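Odds and ends bins, do you sort them or just dump them out?

tosiner_mom
Posts: 2,129
OK so I need a ruling from people who are further along with decluttering than I am. Every room in my house feeds one big gray bin. If a thing has no home, or I'm too tired to walk it to its home, in it goes. Sunday is supposed to be the day I empty it and it has been the same bin since, I want to say, September. My husband votes for tipping the whole thing into a trash bag without looking. I can't do it!! What if there's something good in there?

DistitzDeb
Your husband is right, sorry. If you haven't gone looking for it in 90 days you don't need it. I did our hall closet that way and I have not missed one single thing.

clyde_marchetti
Deb, I've seen you post that before and I still think it's bad advice for anybody with kids. My daughter didn't ask for her stuffed rabbit for most of a year and then one night it was the only thing on earth that mattered. Go through it. Put everything back in the bin that you can't decide on, spread it out so nothing is on top of anything else, and deal with one thing at a time.

DistitzDeb
One time in a year, Clyde. Meanwhile she's tripping over a bin.

tosiner_mom
I'm not tripping over it, it lives on the table lol. (Which is its own problem, we've been eating on the couch.)

trila77
What size is it? I had one of those deep ones and the trouble was that it held too much. I switched to a shoebox by the stairs. When the lid won't close, I put things away. Takes me 10 minutes, tops.

tosiner_mom
Big. Too big, probably. It used to be for garage stuff so it's pretty beat up inside, and I never felt like I had to be careful what I threw in there.

MacLeod_in_the_attic
A shoebox wouldn't last a morning at our place. I say keep the big one and get stricter about what's allowed in. Ours takes toys and desk stuff only. No mail, no clothes, and NO batteries. We had a leaker once and it was disgusting.

trila77
Well, sure, but then where does the mail go? You end up with 11 little bins and you've just moved the mess around.

MacLeod_in_the_attic
The mail goes in the recycling, trila. Most of it anyway.

tosiner_mom
Update! I did it Clyde's way after supper. Two bags out the door, a pile for my sister, and I found the good tape measure. What's left is the stuff I keep picking up and putting down again. The stapler is an easy keep, it only needs to go back to the desk. The dinosaur stays until my son says otherwise. But the fake grapes, you guys. They were my grandmother's and they sat in a bowl on her sideboard my whole childhood, and I have no bowl and no sideboard. Deb, I know what you're going to say.

DistitzDeb
I wasn't going to say it! Grandma's grapes get a pass. Buy a bowl. The little cartons I would flatten tonight though.

clyde_marchetti
Check inside the cartons first.

tosiner_mom
I will, I will. Leaving the rest where it is until morning, and then the bin goes back out to the garage and we get our table back.

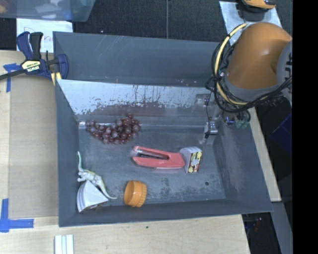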